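Plorero Holiday Kitchen Box
£49, packed and ready to go in the boot

If you've read any of my pages before you'll know I only sell things I take away with me, and this one has been to more rented cottages than most people's suitcases. It started as a shoebox. My friend Glenys Dawber and I had booked a week in a converted barn, lovely place, views for miles, and the only knife in the drawer wouldn't go through a tomato. We ate a lot of toast. The next year I took a few bits from home wrapped in a tea towel, and the year after that I had a list, and then people started asking me for the list.

So now it's a proper box. It's a sturdy lidded thing with a handle at each end, and it fits behind the driver's seat of my little hatchback with the seat pushed back for my husband's legs (he's six foot and complains).

What's in it

A small cook's knife with a cover that clicks on
A flexible chopping board, rolled
A tin opener that works left-handed as well
Corkscrew and bottle opener in one
Vegetable peeler
Two clip-top tubs for leftovers and sandwiches
3 little screw-top bottles for oil, vinegar and washing-up liquid
A dishcloth, a tea towel and a sponge
A box of matches
A folding cool bag for the drive

The knife is the one I'm proudest of. I tried all sorts before I settled on it, and it keeps its edge nicely through a fortnight of salads and cheese. The bottles come empty, by the way. I fill mine the night before and stand them in a tub in case of leaks, although I've only had the one, and that was me not doing the lid up.

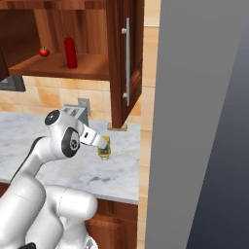
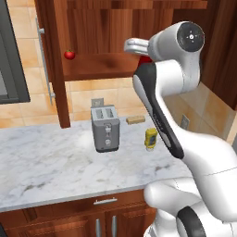 I get asked a lot whether you need all this when the cottage says "fully equipped". Well, it depends who equipped it! I've stayed in places with a fish kettle and no colander. Last summer in Rolovville we had 27 wine glasses and one saucepan. You can always ring the owner beforehand, and most of them are very nice about it, but you do feel a bit daft asking somebody whether their peeler is any good.

It's handy on day trips too. I leave the tubs, the board and the knife in the cool bag, and we stop wherever there's a decent wall to sit on. Do remember that it's a real knife, so it stays in the car or in the cottage when you go off for a wander, and if you're flying it has to go in the hold.

Size and weight

The box is 49 cm long and weighs 3 kg with everything in it. There's room on top for a bag of pasta, tea bags and a jar of coffee, which means you can have supper on the go before anyone's found the heating switch. The lid is flat, so other bags can sit on it. I wouldn't let the children use it as a step.

Washing and looking after it

The tubs and board can go in the dishwasher. The knife can't, please wash it by hand and dry it before the cover goes back on. If the cool bag gets a bit whiffy, wipe it out with bicarb in warm water and leave it open overnight.

What people have said

"Took it to the coast for a week and used everything except the matches. My sister has now borrowed it twice." Joanne Whitlock

"Good box, good knife. Could do with a cheese grater." Roy Naylor

Roy has a point about the grater. I've found a flat one that I like and I'm trying to make it fit under the board. If you've already got a box I'll sell you the grater on its own once I have them in.

Ordering

Quote item 508 when you get in touch. Postage is included in the price, and I pack them all myself on the dining table, so allow a week, or a little longer in June when everybody's off at once. If you're leaving sooner than that, send me a message before you order and I'll tell you truthfully whether it'll reach you. I can't post to your holiday cottage, I tried it once and the parcel is probably still in somebody's porch.

Spare tubs and bottles are sold separately, and so is the cool bag in navy or green.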